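의류 분류 및 생활용품 정리 지원사업 중간보고서

수신: 남사이드(Namside) 지원기금 사업관리 담당
제출: 노툼(Notum) 생활정리사업부
책임자: 아파레시다 파군데스(Aparecida Fagundes)
제출일: 2025년 5월 8일

1. 보고 개요

본 보고서는 귀 기금의 지원으로 수행 중인 의류 분류 및 생활용품 정리 사업의 추진 경과를 보고하기 위하여 작성되었습니다. 보고 범위는 기증 의류의 접수와 분류, 작업면 운영, 소모품 관리, 예산 집행 및 향후 일정입니다. 하페타(Hapeta) 매장에서 진행하는 배부 업무는 별도 보고서로 제출할 예정이므로 본 문서에서는 다루지 않습니다.

2. 접수 및 분류 실적

보고 기간 중 접수된 의류는 총 826점이며, 이 중 313점의 분류와 포장을 완료하였습니다. 나머지 물량은 접수 순서에 따라 보관 중이며, 계절 의류를 우선 처리하고 있습니다. 당초 계획에 비하여 분류 속도가 다소 늦은 것은 접수 초기에 품목표가 두 차례 변경되었기 때문입니다. 변경된 품목표는 현재 확정되어 사용 중입니다.

의류는 봉투 단위로 작업면에 올린 뒤 한 점씩 꺼내어 상의, 하의, 기타로 나누고 있습니다. 한 봉투에 여러 색상과 소재가 섞여 들어오는 경우가 많아, 색상별 구분은 1차 분류가 끝난 뒤에 실시합니다.

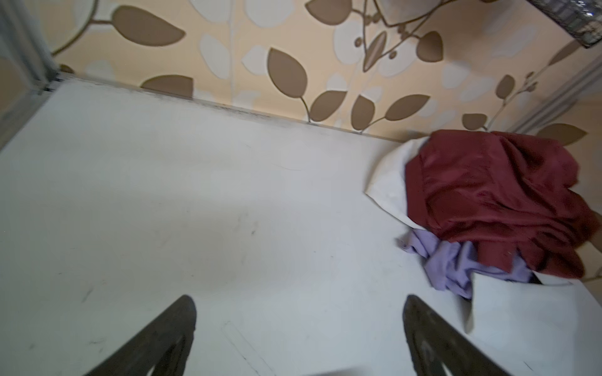 봉투에서 꺼낸 의류는 얼룩과 올 풀림을 확인한 후 접어서 품목별 상자로 옮깁니다. 광택이 있거나 구김이 쉽게 가는 소재는 별도로 모아 다림질 대상으로 분류하며, 해당 기준은 클레테보프(Cletevov) 작업지침 제2판에 반영하였습니다. 수선이 필요한 의류는 접수표에 표시하여 일반 물량과 분리합니다. 인쇄 문구가 있는 티셔츠의 경우 인쇄면이 위로 오도록 접어 배부 시 확인이 쉽도록 하고 있습니다.

3. 작업면 운영 현황

의류와 소형 생활용품을 같은 작업면에서 함께 처리하는 방식을 시범 적용하였습니다. 휴지, 테이프, 뚜껑이 있는 소형 용기 등은 의류와 크기 및 형태가 달라 보관 위치를 따로 정할 필요가 있습니다. 벽면에는 철망 바구니를 설치하여 소형 물품의 수납에 활용하고 있습니다. 시범 적용 결과 의류를 먼저 치우고 소형 물품을 나중에 정리하는 순서가 가장 적합한 것으로 판단하여, 이를 표준 순서로 채택하였습니다.

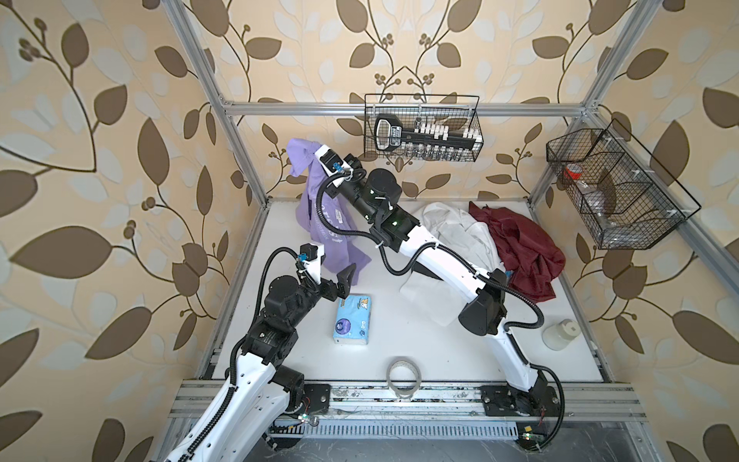 사진 2. 의류 정리 작업: 들어 올린 연보라색 티셔츠와 바닥면의 흰색 및 검붉은색 의류

바구니별 품목 표기는 아직 완료되지 않았습니다. 표기 문구는 매장에서 사용하는 명칭과 통일할 계획이며, 관련 협의가 진행 중입니다.

4. 소모품 관리

배부 꾸러미에 동봉하는 휴지는 600개를 확보하였고, 포장용 테이프는 100개를 구입하였습니다. 휴지는 포장이 눌리거나 찢어지지 않도록 의류 위에 얹어 마지막에 넣습니다. 개봉된 제품은 배부 대상에서 제외하고 작업장 내 비품으로 전환합니다. 소모품 입출고는 수기 대장으로 관리해 왔으나, 품목 수가 늘어남에 따라 전산 대장으로 이관 중입니다.
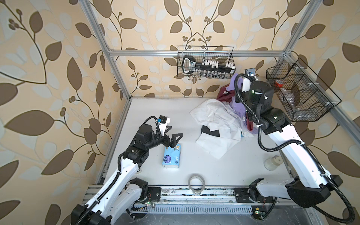 사진 3. 작업대 위의 하늘색 휴지 팩

5. 예산 집행

인건비와 소모품비는 승인된 계획의 범위 내에서 집행되었습니다. 운반비는 접수 거점이 한 곳 늘어나면서 예상보다 많이 지출되었으며, 부족분은 비품비 잔액에서 전용하고자 합니다. 전용 승인 요청서는 증빙과 함께 별첨하였습니다.

6. 향후 계획

6월 중 잔여 의류의 1차 분류를 마치고, 다림질 및 수선 대상 물량의 처리 방안을 확정할 예정입니다. 같은 기간에 바구니 품목 표기와 전산 대장 이관도 완료하겠습니다. 아울러 얼룩과 긁힘이 있는 작업면의 청소 주기를 조정하여 밝은 색 의류의 오염을 예방하고자 합니다. 전용 승인 여부는 운반 일정 확정에 필요하오니 6월 이전에 회신하여 주시기 바랍니다.

별첨: 접수 및 분류 대장 사본, 예산 전용 승인 요청서, 작업지침 제2판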